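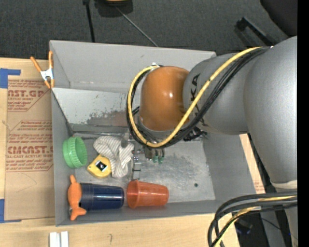 Last changed: May 20, 2023

Adhesive cure test, batch 2

Repeated the oven run on the Lakari epoxy after the low shear values in March. Same resin lot, fresh hardener. Coupons abraded with 115 grit - the cabinet had no finer belt - then wiped with acetone and bonded within the hour.

Cure: 60 C, 20 h, weights on the overlap throughout. Oven thermocouple checked against the Clodach probe before loading. No offset worth recording.

Mean load at failure 525 N. Failure mostly cohesive, with one coupon peeling clean from the lower adherend. Suqin found a fingerprint in the bond area of that one under the microscope. It stays in the table, flagged.

The March coupons were mixed by volume. Blagoje weighed out the same volumes again and the hardener came up short, which would explain the soft fillets. Mix by weight from now on. The scale by the fume hood drifts when the hood is running, so use the other one.

Still open:
- humidity soak, waiting on Tiago for chamber time
- Fullthorpe primer, same surface prep, no other changes
- pot life at room temperature; the data sheet figure looks generous

Mingxuan has the raw load curves. Offcuts are in the drawer under the press, labeled by coupon.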